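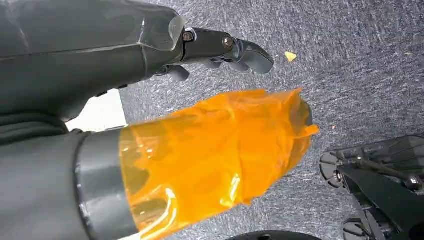

Black plastic parts joined with metal bits. Look for the round screw heads!

We use cookies to make our website work and to remember your settings. By carrying on, you agree to our use of cookies. Accept all | Manage choices

What's So Clever About a Screw?

I'd like you to go and find a screw. You won't have to go far. Try the back of a plug, the hinge of a door, the bottom of a toy that takes batteries, or the arm of somebody's glasses (ask before you grab them off their face). I'm sitting in my kitchen and I can see screws in the cupboard handles, the toaster, the window catch and the leg of the table, where one has been sticking out for months and keeps catching my socks.

Screws are so ordinary that I never gave them a thought until I was about your age and tried to build a rabbit hutch with nails. It fell over. The rabbit, who was called Nomow, walked out of the side of it and ate my dad's lettuces. Dad put the whole thing back together with screws and it stayed up for years, and I wanted to know why.

Start with a hill

Before we get to screws we need to talk about hills. I promise it's the same subject.

Near Flesholm, where I used to go on holiday, there's a hill that's 690 metres high. You can get up it two ways. One is straight up the front, hands and knees, puffing like an old dog. The other is a path that goes round and round the hill, climbing a little bit at a time. It's a much longer walk, but each step is easy. My friend Veronika Kun always took the steep way and always had to lie down at the top. I took the long way and still had enough breath left to eat my sandwiches.

A slope is what scientists call a simple machine. That sounds odd, because it doesn't have a motor and it doesn't move. But a machine, in this sense, is anything that changes the push or pull you need to do a job. With a slope you push less hard, but you have to keep pushing for a longer distance. That's the swap. You can't get out of doing the work, you can only spread it out.

Now think about that path winding round the hill. If you shrank the hill down until it was as thin as a pencil and made of metal, and kept the path going round it, what would you have?

A screw! The ridge that winds round a screw is called the thread, and it's a slope wrapped round a pole.

Make one out of paper

You'll need a sheet of paper, scissors, a pencil and a felt-tip pen.

Cut the paper from one corner to the opposite corner so you have two big triangles. You only need one of them. Colour along the long sloping edge with your felt-tip, nice and thick. Hold the triangle so its shortest side lies along the pencil, coloured edge facing you, and then roll the pencil up in the paper, starting from that short side.

Watch the coloured line as you roll. It climbs round and round the pencil, the same as the thread on a screw. Unroll it and you've got your slope back. I've done this more times than I can tell you and I still like the moment when the stripes appear.

If you want to go further, use the other triangle but roll it from the middle-sized side, so it goes round fewer times. You'll get a steeper thread with bigger gaps. Real screws come like that too, some with threads packed close together and some with threads far apart.

What happens when you turn it

When you push a nail into wood with your thumb, nothing happens except that you get a sore thumb. When you turn a screw, its thread cuts a little winding path into the wood, and then the rest of the thread slides along that path. Every full turn moves the screw in by the gap between one ridge and the next.

Let's say the gap is 2 millimetres. Turn the screw round once and it goes in 2 millimetres. Turn it 10 times and it's in by 2 centimetres, which is a bit more than the width of your thumb, unless you have enormous thumbs.

So your hand does a lot of turning and the screw only creeps forward. Remember the swap? Lots of easy movement gets changed into a small movement with a very strong push. The fat handle of the screwdriver helps as well. Try turning a screwdriver by gripping the thin metal part and you'll soon see what I mean.

Why doesn't it fall out?

A nail stays put because the wood squeezes it. Pull hard enough in a straight line and out it slides. A screw gets squeezed too, but its thread is also tucked into the wood all the way along. To pull it straight out you'd have to rip through all the wood caught between those ridges.

There's something else helping, and it's called friction. Friction is the rubbing that slows things down when they touch each other. It stops your feet skidding on the pavement, and it stops a screw from quietly unwinding itself when your back is turned.

It doesn't always win, though. If something shakes and rattles a lot, the screws can work loose bit by bit. That's why people check the screws and bolts on bikes and swings. Sometimes they add a special washer, or a drop of a sort of glue, to hold things still.

Righty-tighty, lefty-loosey

Most screws go in when you turn them clockwise, the way the hands of a clock move. To get them out, you turn them the other way. The rhyme people learn is "righty-tighty, lefty-loosey". When my neighbour Andor Balogh taught it to me I said it out loud every single time I picked up a screwdriver. I still do it under my breath in shops.

But there are a few screws that go backwards! Have a look at a bicycle. The pedal on the left side has a thread that winds the opposite way to the one on the right. If both were the same, the movement of pedalling could slowly loosen the left one, and you might find yourself riding along with a pedal on the road behind you.

All those different heads

The top of a screw is called its head, and it needs some sort of shape for the screwdriver to fit into. These are the ones you'll meet most often.

Slotted: one straight groove. It's an old design and it's easy to make, but the screwdriver likes to slip out sideways.

Cross: two grooves that cross in the middle. The screwdriver sits in the centre much better. There are a few slightly different cross shapes, and using the wrong one chews up the metal.

Hex: a hole with six sides. You turn it with a bent metal key, and if anyone in your family has ever built a bookcase out of a flat box, there's probably one of those keys in a drawer somewhere.

Star: a hole with six points. You can turn it quite hard without slipping.

If you want to collect them, draw each new head you find in a notebook with a note of where it was. Tirta Tuhumury, who sat next to me at school, got as far as the inside of the piano before he was told to stop. Please don't undo anything, and leave plugs and anything electrical completely alone. Looking is fine.

Screws that don't look like screws

Now for my favourite part. Once you know that a screw is a winding slope, you'll start finding them in places where there's no screwdriver at all.

Open the lid of a jam jar and look at the ridges on the glass. Those are bits of thread. Turning the lid pulls it down tight against the rim, and that's a screw doing its job. The tops of drinks bottles work the same way, and so do toothpaste tubes, some light bulbs, and the end of a garden hose.

A piano stool that goes up when you spin it has a great fat screw underneath. A vice, the heavy clamp on a workbench, uses a long screw to squeeze things so hard that they can't budge. Old presses for squashing grapes and olives had big wooden screws, and it could take several people pushing on a bar to turn them.

You can even lift water with a screw. Put a large one inside a sloping tube, dip the bottom end in a river and turn it. Water gets trapped between the threads and is carried upwards, a scoop at a time. People were watering their fields like this more than two thousand years ago, and screws of this kind are still used for moving water today.

And have you ever watched pasta being pushed out of a machine, or a drill throwing up curly bits of wood? The drill's twisty grooves carry the crumbs of wood up and out of the hole. More winding slopes.

A job for you and a grown-up

Ask a grown-up to help you put one screw into a scrap of soft wood. Get them to drill a thin hole first, a bit narrower than the screw. It's called a pilot hole, and it gives the screw somewhere to go and helps stop the wood from splitting.

Then put the tip in the hole, hold the screwdriver up nice and straight, lean on it a little and turn. Take your time. Count the turns if you like – my cousin Līga Krūmiņa says her longest one took 40, but she does stop to wave at people.

When you've finished, try pulling the screw out with your fingers. Go on, pull as hard as you can. Then turn it to the left and feel how easily it starts coming back.

Some words to keep

Thread: the ridge that winds round a screw.
Pitch: the gap from one ridge to the next.
Head: the top part, where the screwdriver fits.
Friction: the rubbing between things that touch.
Pilot hole: a small hole made before the screw goes in.

I'm off to find a screwdriver now, because the table has just got my sock again.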